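The Long Wait at the Back of the Shelf

Canned food was made to be eaten eventually. In most homes, eventually is doing a lot of work.

There is a can of hearts of palm in my kitchen that has lived at two addresses. I don't remember buying it. I don't know what I would do with hearts of palm, and I suspect I didn't know then either, but when we left the apartment in Kultbridge I wrapped it in newspaper and carried it to Rernon in the front seat like a cat.

I bring this up because I recently spent a month asking people about the cans they own and don't eat. I expected to be politely shown the door. I was shown the cans instead. People who wouldn't tell me their salary or who they voted for opened their cupboards without being asked twice and began reading labels aloud. Water chestnuts came up a lot. So did evaporated milk, and a kind of pear that everybody seems to have been given by an aunt.

The habit has a respectable history. For most of the last century a full shelf was something you could be proud of, and people who had been hungry once tended to keep one for life. Their children grew up reaching past the peas for the cereal and took the lesson in sideways. A house has cans in it. You may not like them, and they may have a dent, but they should be there when you turn on the light.

What has changed is where they go. The pantry, a whole room whose only job was to be cool and have shelves, went out of new buildings some time ago. The cans stayed, and they had to find somewhere to live: over the stove, under the bed, down the slot between one large thing and the next where the broom used to be.
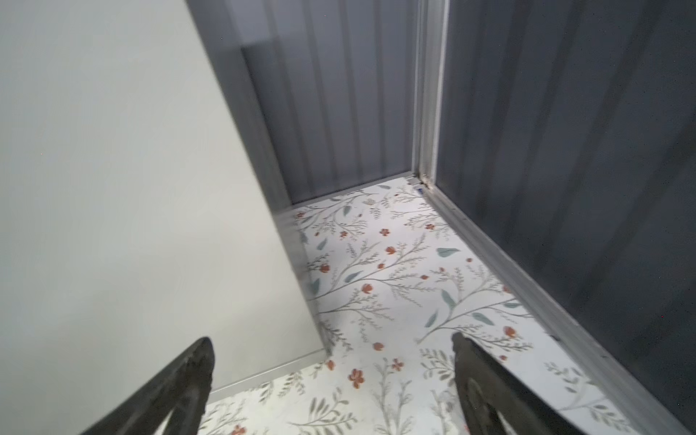 We keep ours in the piano bench, one reader wrote when I asked for storage stories, and the only trouble is at Christmas, when somebody wants the carols and gets the chickpeas. The same letter went on to defend creamed corn at a length I can't reproduce, and closed by asking whether I wanted any.

I got a lot of letters like that one. Almost every one contained a small confession followed by a large offer. It made me wonder whether the whole country's supply of unwanted cans is simply moving from house to house, pausing each fall in the cardboard box at the school food drive, where I have seen artichoke bottoms go in with a look of great moral relief.

The people who run food drives are too polite to say what they think of this. I asked at the one behind the Lenz supermarket in Rernon, where the answer was that everything is welcome, given in a tone that made me go home and look at what I had brought. They would like beans. They would like soup, and tuna, and tomatoes in the plain 400-gram size that fits a normal pot and a normal dinner. They have enough cranberry jelly to be getting on with.

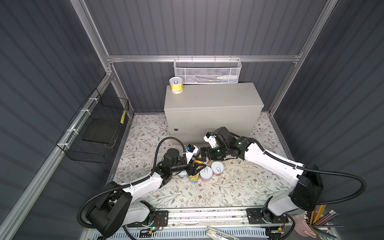
Tomatoes are the great exception to everything I've said so far. Tomatoes get eaten. A household may hold on to a can of bamboo shoots through a marriage and out the other side, but the tomatoes come and go every week and never see the back row. The trouble starts with anything bought for a recipe. You need half a can of coconut milk, so you buy two cans to be safe, and the second one goes up on the shelf to wait for a curry that would have to be made by a more organized person.

Then there is the matter of getting in. I grew up in a house with a Jurer opener, a wall-mounted thing with a crank, which took the lid off any can you gave it and once took a piece of my sister's sleeve. The pull tab was supposed to end all that. It has made opening a can so easy that we've had to find other reasons for not doing it.

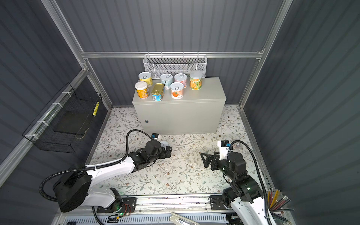 Pull-tab cans and a flat gold tin on top of a metal cabinet.

I did try to be scientific. Kultbridge has a storage warehouse that rents out lockers by the month, and it puts out a newsletter, and last August the newsletter ran an item about a customer whose locker held 786 cans and a folding chair. The manager wouldn't tell me who it was. She would tell me that the cans were in alphabetical order, that the customer came by in the evenings, and that the chair was used.

I have thought about that chair more than I'd like. At first it struck me as sad. Later, on a night when the news was bad and the furnace was making its noise, I went and stood in front of my own cupboard for a while with the door open, and I understood it rather better.
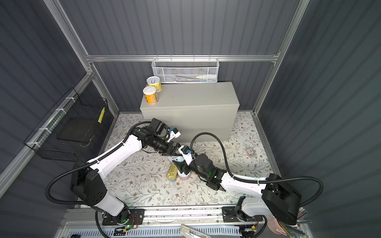
Advice on all this is easy to find and hard to follow. You are supposed to put the new cans behind the old ones, the way a grocery store does, and to write the date of purchase on the lid in marker. You are supposed to plan one dinner a month from whatever is oldest. We held ours last week. It was kidney beans, a can of mandarin oranges, and some sardines that my wife said had been hers before we met, and she ate them standing up.

The dates on the lids, I was told again and again, are mostly about quality, and a sound can kept somewhere cool and dry will usually outlast them. Bulging, leaking or badly rusted cans go in the trash, and so does anything dented deep along a seam. Otherwise the food inside may be a little softer or a little duller than it was meant to be.

The hearts of palm were passed over again at the monthly dinner. I had them down and read the label through, and there was a salad suggested on the side that called for an avocado. We didn't have an avocado. I've put it on the list for Lenz, under tomatoes.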